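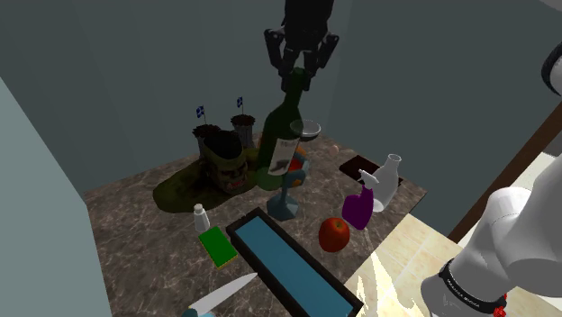 ## Pacote de cozinhas simuladas da Birthorpe: alguém mais comprou?

**pinca_torta**
Pessoal, estou há um mês com o pacote de cozinhas da Birthorpe e precisava contar pra alguém! São 576 cenas de bancada e 1,124 GB de texturas só no módulo básico (baixei duas vezes, a primeira corrompeu). Uso pra treinar preensão antes de ir pro braço de verdade, e a variedade de objetos é uma delícia: garrafa de vinho, maçã, borrifador, esponja, uma cabeça de ogro verde que virou mascote do laboratório. Roda liso na minha máquina velha, por volta de 19 quadros por segundo com tudo ligado.

Alguém já comparou com o da Asura?

**marmita_quantica**
Tenho os dois. O da Asura tem física melhor, principalmente contato de dedo com superfície curva. O da Birthorpe ganha de longe em bagunça, e bagunça é o que me interessa. Bancada com três cubinhos coloridos qualquer política resolve.

**zé_do_torque**
Discordo um pouco da empolgação. Bonito é, mas já peguei objeto flutuando em várias cenas, tigela parada no ar do lado de uma garrafa, esse tipo de coisa. Se a rede aprende com isso, aprende errado. Pelo preço eu esperava uma revisão antes de publicar.

**pinca_torta**
@zé_do_torque tem razão nas tigelas, também vi. Aqui eu passo um script que deixa a simulação assentar por 7 segundos antes de gravar e descarto o episódio se alguma coisa ainda estiver fora do lugar. Perco umas cenas, mas o resto fica ótimo. Posso subir o script se quiserem.

**zé_do_torque**
Sobe, por favor. Continuo achando que isso era trabalho deles.

**fio_desencapado**
Pergunta de iniciante: dá pra trocar a garra? O meu braço usa uma de sucção e só vi exemplo com dois dedos.

**marmita_quantica**
Dá, é um arquivo de configuração. O chato é refazer os pontos de preensão, que vêm todos pensados pra dedos. Garrafa por cima, pelo gargalo, com ventosa esquece. Maçã já é mais tranquila.

**pinca_torta**
E olha a pasta de exemplos da comunidade! Tem um usuário de Lornville que adaptou uma ventosa e deixou tudo comentado, aprendi muito lendo aquilo.

**lata_de_parafuso**
Alguém testou o vidro? No Rawashdeh, que eu usava antes, taça transparente era um desastre, a câmera de profundidade simulada enxergava através de tudo.

**pinca_torta**
Testei sim, e foi a parte que mais me animou. Dá pra ligar um ruído de profundidade só nos materiais transparentes, e os buracos no mapa ficaram bem parecidos com os da minha câmera real. Taça ainda erra bastante, garrafa escura vai bem melhor.

**zé_do_torque**
Tá, isso aí me deixou curioso. Tem versão de avaliação?

**marmita_quantica**
Tem, poucas cenas e sem o ruído de profundidade. Em fevereiro eles liberaram o módulo completo por uns dias, vale ficar de olho.

**pinca_torta**
Script no ar, link no meu perfil. Se quebrar alguma coisa me avisem, só testei no Linux.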